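The Quilt

My first week at Doucette I was told I'd be "collecting examples," which I pictured as a job with a clipboard. What I got was a chair with a bad wheel, a pair of controller handles, and a fake robot in a fake room that I drove around for eight hours a day. Pick up the orange thing. Carry the orange thing. Put it down nicely. Save. Do it again!

They needed 2,000 good ones before the system could start learning from them. Vernon Lavoie had the desk next to mine and he'd done more than 200 before I'd figured out which thumb closed the fingers.

"You're driving it like a shopping cart," he told me. "It'll learn that, you know. It learns whatever you do."

That bothered me all through lunch. I sneeze when I'm nervous. I wondered if there was a little sneeze in every one of my saves, and if some arm in a warehouse would end up with it years from now.

The world we worked in was called Floncombe, and I got weirdly fond of it. Just concrete and that big pale mat, all cream and gray and washed-out blue, like something my grandmother would have pieced together and then left in a sunny window. I called it the quilt. Vernon called it "the mat," because Vernon had been there longer.

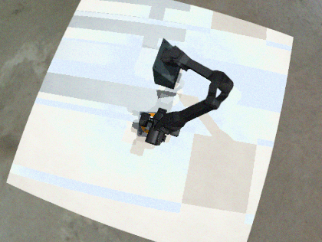 Floncombe on a Thursday, with the orange one in hand.

So, Thursday. I was at 38 for the day and the target was 40, and it was almost five. I had the orange piece in the grip, arm curled around in that big backward C it makes, and I just stopped. I don't know why. I liked the look of it, I guess.

"You froze," Vernon said.

"I'm thinking."

"Then throw it out. They don't want thinking in there."

My thumb was already over the delete button (it's a mushy button, you have to mean it). I looked at the arm hanging there over its own gray shadow, and I set the piece down as gently as I've ever set down anything, and I pressed Save.

Vernon rolled his chair back and looked at me for a while. Then he reached over and opened a folder on his own screen, and scrolled, and let me watch one of his from May. The arm came down, picked up the piece, and waited there a good long time before it moved again.

"Get your coat," he said. "You can do the other one tomorrow."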